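Pasteck Bench Practice Pack for Two-Arm Cells
Reviewed by Ieva Sepp | 2022-08-11 | Workshop and safety

Pasteck sells this as a ready-made set of house rules for small robot benches: a ring-bound manual, laminated check cards and a blank risk assessment form. Article 1470. We used it at Fovstead from June on a sorting cell with two arms.

The manual has nine chapters. Shared reach is the best of them. It asks for a written parking position for each arm, a named person who may clear a stop, and a fresh check after any change of tool. Speed limits are left to the user's own assessment, with a table to fill in. The form took Maja Piątek and me one morning.

Cable routing is thinner. The text covers fixed runs along the bench but gives half a page to cables that move with a joint, and the strap spacing rule has no tolerance. Sobczak's older guide deals with this better.

The cards survived oil and daily wiping. The binding did not, and pages 9 to 14 are now loose.

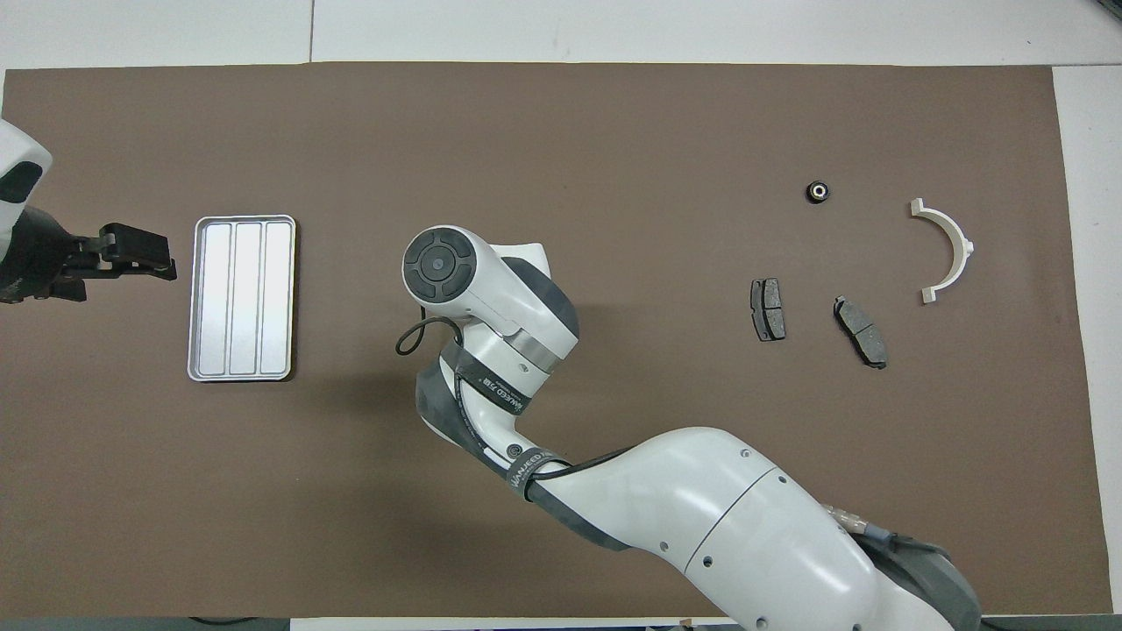 Part layout and work surface

Chapter six wants a plain mat under the work, the tray at one side and the parts set apart from each other. Our brake pad job follows it: three-compartment tray on the left, two pads, the white bracket and the small black ring on the right. The rule that no part may lie under a parked arm should be on the card as well as in the manual.

Recommended for benches with no written rules yet. Rating: 4 out of 5.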